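# Small counters, stepped shelves

By Gemma Zanetti

The snack counter is the least designed part of most small venues. Seating gets a budget, lighting gets a consultant, and the food is put out on whatever the kitchen has spare. Tiziana Tedesco has spent most of her working life on that leftover metre of bench. Her firm, Rizzi, fits out counters for community theatres, rowing clubs and motel lobbies, and its standard layout uses three kinds of holder: the stepped stand, the flat tray and the basket.

The stepped stand does the most work. A row of identical bottles on a flat surface shows the customer one row. Raise the back row and the labels behind become readable from a standing position. Tedesco specifies clear acrylic for this, in two tiers for drinks and in longer runs for jars and boxes. Opaque stands hide the lower half of whatever sits behind them and collect crumbs that staff can't see from the service side.

Acrylic has its faults. It scratches if wiped with a dry cloth, and it goes cloudy under the wrong cleaner. Rizzi's care sheet allows warm water, a little dish soap and a soft cloth, and rules out anything with alcohol or ammonia. The firm replaces a stand when the front edge chips, as a chipped edge will catch a sleeve.

Trays are simpler. A shallow rectangular tray in white or cream suits wrapped pastries and small packets, which slide around on a bare table and end up in a heap by mid-afternoon. Tedesco wants a rim high enough to stop a packet and low enough to reach over without tipping the wrist. Her preferred model, the Koltari, is 442 mm long and 32 mm deep. She sets it with the long side facing the customer and fills it by colour, with one product to a section. Mixed trays sell no worse in her experience, but they take longer to restock and the slow lines sink to the bottom.

Baskets are for anything light that doesn't mind being stacked. An oval wicker one will hold foil packets on their edges or in a pile, and it looks half full when it's nearly empty, an advantage late in the evening. Wicker shouldn't be used for unwrapped food. It can't be washed properly, and splinters are a regular complaint with cheaper stock.

Small jars are the awkward item. Stood upright on a narrow step they fall when the next one is lifted. Laid on their sides they stay put if the step has a lip, though the label may roll out of view. Tedesco accepts either and asks only that a venue choose one.

Order along the bench matters more than the holders. Drinks go in the centre and toward the back, where their height blocks nothing. Boxes of cookies go to one end, faces outward. Trays sit forward of both. At the Dererix, a 220-seat hall refitted in May, the old counter had its bottles at the front edge and everything else behind them. Staff were passing food over the top. The new layout used the same bench and the same stock.

Cost is modest. The Dererix order, placed with the supplier Kunow, came to $1327 including freight, and the largest share went on acrylic. Assembly took one morning, most of it spent peeling off protective film. Tedesco advises leaving the film on the underside until the stands are in their final positions, then marking those positions with a strip of tape along the back of the bench so that they return to the same place after cleaning.

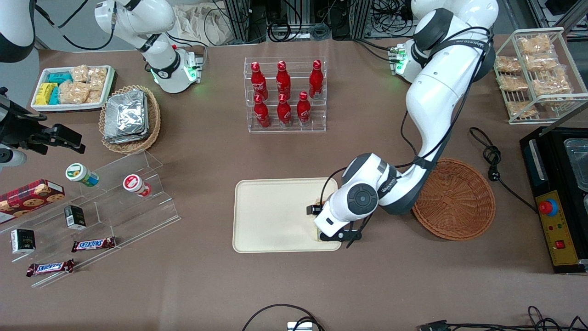
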